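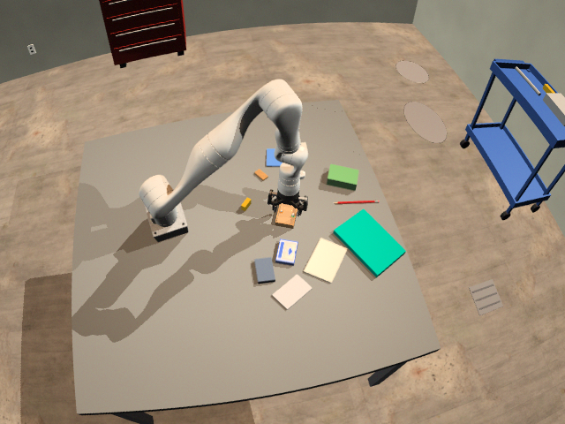 My rear suspension has been in pieces since July and I finally have something to tell you about it! For anyone new, I race a little hatchback in the Korkby club series, and the car (her name is Sakine, don't ask) has been eating rear bushings all season. A trailing arm is a simple enough thing until you have to get the old bolt out of one. I spent an entire evening lying on the garage floor with a breaker bar, staring up at the thing and thinking about joints. My trailing arm is basically a rusty fork with a rubber donut jammed in it.

Anyway, the bolt. I tried heat, I tried penetrating oil, I tried swearing in two languages. Marjatta Nurmi came over with her impact gun around dinner time and had the left one out before I'd found my safety glasses. The right one sheared. Of course it did – that was the side I'd told everybody was going to be easy.

So that meant a trip out to Hakala, the machine shop past the Plometville exit, to get the stub drilled out and a new sleeve pressed in. They charged me less than I was expecting and didn't laugh at the state of the part, at least not while I was standing there. While I was at it I went up to stiffer springs, 800 pounds in the rear, after Jouko Riihimäki let me drive his car at the last test day and I came back in grinning like an idiot. His turns in so much faster than mine. I'd been blaming the tires for two seasons!

First time out on the new setup was the morning session at Korkby and wow, okay, it's a different car. The back end comes around when you lift in turn 5, where it used to just plow along and wait for me to do something. I caught it the first time, spun it the second time (big slow lazy spin, grass everywhere, very embarrassing), and after that I started trusting it a bit. By the end of the 20 minutes I was braking later than I ever have into the hairpin.

The downside is that it hops over the curbs now and I can feel every seam in the pavement. I think the shocks are too soft for the springs. Marjatta says to add two clicks of rebound and quit whining. Jouko says it's tire pressure, but Jouko says everything is tire pressure.

Next job is an alignment, and I still have to redo the number decals – one of the 2s came off number 2222 somewhere in the grass, so if you find it, it's mine. I have spare vinyl but I'd like the original back.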